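Para catalogar livros informativos infantis na biblioteca escolar, separe primeiro os títulos de não ficção por ano de escolaridade. O lote usado neste guia tem 58 exemplares. 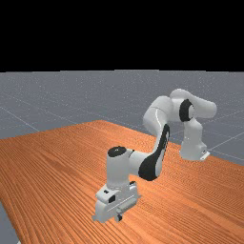 A cota leva a classe, três letras do apelido do autor e o ano. Nos livros de tecnologia, acrescente um descritor de assunto concreto: use «Robótica», e deixe «Máquinas» como termo geral.

1. Abra o Starach e crie o registo.
2. Preencha o campo 323 com o nível de leitura.
3. Imprima 2 etiquetas por exemplar.
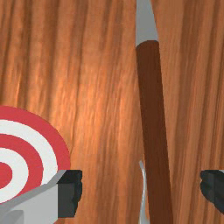

*Fig. 2. Vareta castanho-escura sobre madeira.*

Cole a etiqueta na lombada, a 18 mm da base.

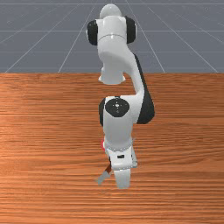 Flirnska, julho de 2019

Os registos sem nível de leitura ficam pendentes até setembro. As correções à lista de descritores devem ser enviadas a Rosalinda Samonte.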